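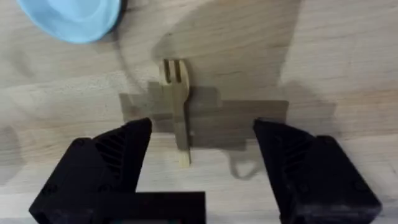
Season track XP: weekly contracts vs. daily contracts after the October patch

putell_main
Posted 9:14 PM
I have been logging XP gains in Draltari since the October patch and the numbers don't match the in-game help page. The help page says weekly contracts pay out at the full rate regardless of when you finish them. In my log, a weekly contract finished after the daily reset pays less than the same contract finished before it, if the daily bonus is still unclaimed. Same character, same mode, same squad size. Has anyone else compared these?

ravelin
Posted 9:31 PM
Rested bonus. It applies to the first contract you turn in after a reset, whichever type it is. If you turn in a daily first, the daily eats the bonus and the weekly pays base. The help page has been out of date since the track went from 5 chapters to 2.

putell_main
Posted 9:40 PM
I considered that. The rested bonus shows as a separate line on the results screen, and I subtract it before logging. The difference is still there.

hexbolt
Posted 9:58 PM
The results screen rounds each line separately. Check the profile total before and after and use the difference. I stopped trusting the line items a long time ago.

Ševčík
Posted 10:22 PM
Rounding can't account for it. I get a gap of 400 XP on a single weekly, and rounding would give you a point or two per line.

What I think is happening: weekly contracts are scored on the server where you finish the last objective, and the two regions have different reset times. If you queue into the other region, the contract is closed under that region's day. Look at the server tag in the match history.

ravelin
Posted 10:35 PM
I don't buy the region theory. I play on one region with cross-queue turned off and I have seen the same gap. It went away when I turned contracts in by hand at the board in Bondton and left auto-claim off.

Ševčík
Posted 10:41 PM
Cross-queue off only affects ranked. Casual still fills from both.

ravelin
Posted 10:44 PM
It affects casual too. It's in the tooltip.

Ševčík
Posted 10:49 PM
The tooltip is for the old matchmaker. My match history has both tags in it with the setting off.

Chie Yokoyama
Posted 11:05 PM
You can test both without arguing over the tooltip. Turn auto-claim off under Settings – Account – Rewards. Finish two weeklies of the same tier in the same session, one on each server tag, and claim both at the board. If the totals match, region is not the cause. Then repeat on one tag with auto-claim on for the second contract.

Use tier 3 or higher. The low tiers pay so little that the gap is hard to see.

mossgate
Posted 11:17 PM
Does any of this matter if you only want the track finished? I am at level 66 with dailies alone and I skip the weeklies that need a full squad. The XP past the last level converts to dye tokens and I have no use for those.

hexbolt
Posted 11:26 PM
It matters if you started late. Someone who joined this month can't finish on dailies.

putell_main
Posted 11:52 PM
Ran the first half of the test. Tier 4 weeklies, one on each tag, both claimed by hand. Profile totals went up by the same amount. So region is out, at least for manual claims. I have one tier 4 left and will run it with auto-claim on after reset.

Ševčík
Posted 11:58 PM
One pair is a small sample, and you claimed both after the fact. Auto-claim is where the region would come in. I'd want to see it on both tags before dropping it.

putell_main
Posted 12:06 AM
Fair. I only have one contract left this week, so the second tag will have to wait for the next set. I'll post the totals here – unedited, with the server tags.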